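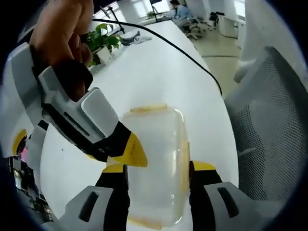

Setting Up Two Hand-Held Grippers for Box and Bottle Practice

Filed under: Workshop Tips > Home Robotics > Grippers

Print this page | E-mail this page

The Memia plans give you a two-finger gripper you work by hand. Build a pair. One holds the item steady and the other does the fiddly part.

1. Print the finger shells first. One pair takes 195 minutes on the Ullance printer in the shared shop.

2. Cap the tips with soft material. Trim it flush with a sharp blade and let the glue set for 15 hours.

3. Clear a stretch of table before you start, and keep the cable on the side away from your working hand.

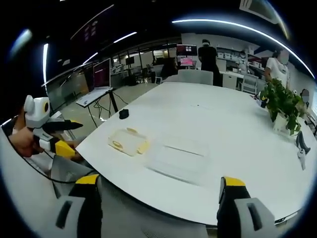 Second gripper in hand at the table, clear container near the edge.

Start with a food container. Hold it low, by opposite sides, and squeeze only until it stops sliding. Thin plastic bows if you press hard. Turn the box so the lid flaps face left and right,

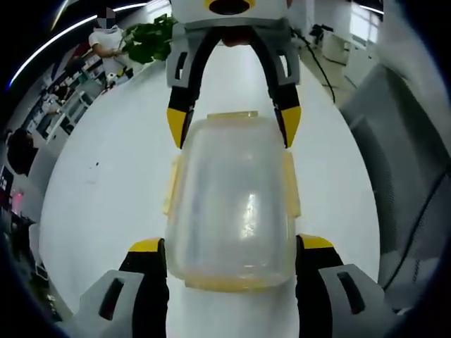
then try one flap at a time. If the box creeps, put a damp cloth under it. Adaeze Odukoya uses a square of shelf liner and gets the same result.

Check the finger screws every 2 sessions. They work loose in printed parts.

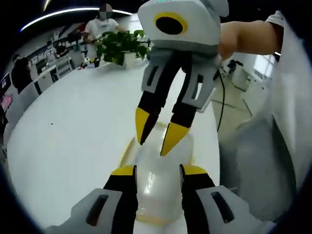

Moving On to Bottles

Hold the body with one gripper and bring the other down from above, slowly. Practice with the bottle empty. Wipe the tips with dish soap and water when you finish.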